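Intro to Robot Learning, Project Handout 3: Table Tasks
Instructor: Somtochukwu Ogundipe. Lab sections: Man-sik So.

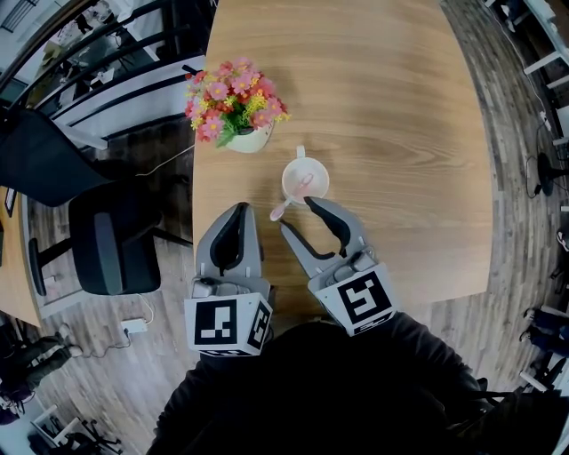
Each team turns in 300 clean demonstrations of the mug-and-spoon task. Teams who want the extra credit may turn in 400, and may also wish to see a physical therapist.

What counts as clean:
Both marker cubes stay in view from start to finish.
The fingers start open.
One task per recording. Tidying the table afterward is a second task, and an unpaid one.

Move at the pace of someone who has read the grading policy. Jerky motion goes straight into the training set, and the policy will copy your bad habits faithfully.

Upload to the Plavby folder under your team name. "final_final2" is not a team name. Man-sik will reject any batch with more than 5 unlabeled clips.

Reading for next time: the Amurine notes, sections on gripper width and calibration.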